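Rirnport Household Handling Set: README

Release notes, Feb 9, 2020

This set supports research on learning pick-and-place skills from demonstrations made with hand-held grippers. It holds 3000 demonstrations recorded in furnished living rooms by the Ullberg and Pedetti laboratories. Tasks include picking up packets from a table and working over a trash can.
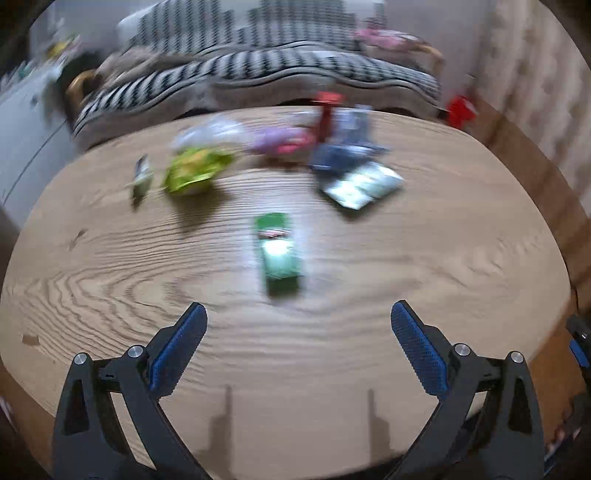 Each demonstration is stored in its own folder with the video and the gripper opening width. Episodes with motion blur are kept, as a policy must cope with it in use. The test split has 300 demonstrations from homes that do not appear in training.

Known limits: 103 episodes lack width readings for the first 6 frames. These are listed in missing.txt and should be left out when training on gripper width. 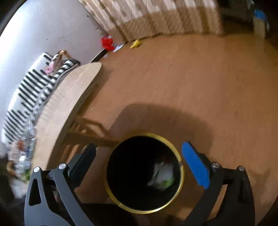 Baranauskienė asked whether the test split should also hold out object types, given that many homes share similar packaging. The present split holds out homes only. A second split by object type is planned for October.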